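Rok Hoxha
Thread on tablecloth stains and wash temperature. Mostly numbers and procedure. 1/ 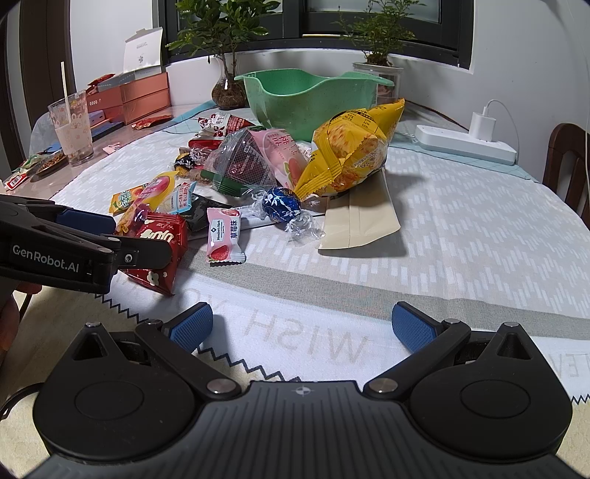
Dining table, white cloth with grey dashes. A red snack package.

2/ The usual advice is "wash whites hot." For table linen this is wrong as a first step. Egg, milk, gravy and blood all contain protein, and heat sets protein into the fiber. Cold water first, then detergent, then heat if the care label allows it.

3/ Read the label before anything else. Printed patterns and woven patterns behave differently. A woven stripe is dyed in the yarn and will take a lot of washing. A surface print can lose its edges well before the cloth wears out.

4/ I keep a log. Entry 3203 is the latest, one line per stain per wash. Columns: fabric, stain, hours before treatment, pretreatment, temperature, result on a scale of 0 to 5. The scale is my own and is judged dry, in daylight, by a window.

5/ Hours before treatment predicts the result better than any other column. Temperature is second. Detergent brand is a distant third, and I have switched between Velus powder and Foltora liquid often enough to be fairly comfortable saying that.

6/ Powder vs. liquid, short version. Velus has oxygen bleach in it, Foltora does not. For tea, coffee and red wine on white cotton I use the powder. For oil I put the liquid straight on the spot and leave it 17 minutes. I started with 17 by accident and kept it so the entries would stay comparable.

7/ Snack grease deserves its own post. Chip oil is thin, spreads along the yarn and looks like nothing until the cloth has been through the dryer. Then you get a yellow halo. Hold the cloth up to a lamp before washing and mark the spots with a loop of thread.

8/ Chili and paprika seasoning is oil plus pigment. Treat the oil first. If you go after the color first, you mostly move it sideways. After the oil is out, oxygen bleach and direct sun will deal with most of what remains.

9/ Water hardness. Ondadham water is hard, and I lost most of April to a grey cast that I blamed on the machine. It was mineral buildup. A softener in the wash drum fixed it in 2 cycles. Fabric softener is a different product and makes cloths less absorbent. Leave it out.

10/ Load size. A tablecloth alone wraps into a rope and the middle never gets rinsed. Add a few towels of the same color. Fill the drum to 50 percent by volume, dry.

11/ Someone asked about the Didenko method (overnight soak in washing soda, then a boil). I ran it on old cotton with good results. On a polyester blend it left creases I could not iron out. Never on wool or silk.

12/ Drying. Line dry until the stain check is done. A dryer is a heat-setting step whether you intended one or not. If the spot is still there, go back to pretreatment while the cloth is damp.

13/ Ironing, same rule. Iron from the back on anything printed or embroidered, medium heat, slightly damp. Satin stitch goes flat and shiny if you press it from the front.

14/ Storage: rolled on a tube if you have the space. Folded cloths yellow along the crease first. If you have to fold, change the fold lines every time.

15/ Next wash is Sunday. Candle wax on linen, freezer against brown paper and iron. I will add the log lines to this thread.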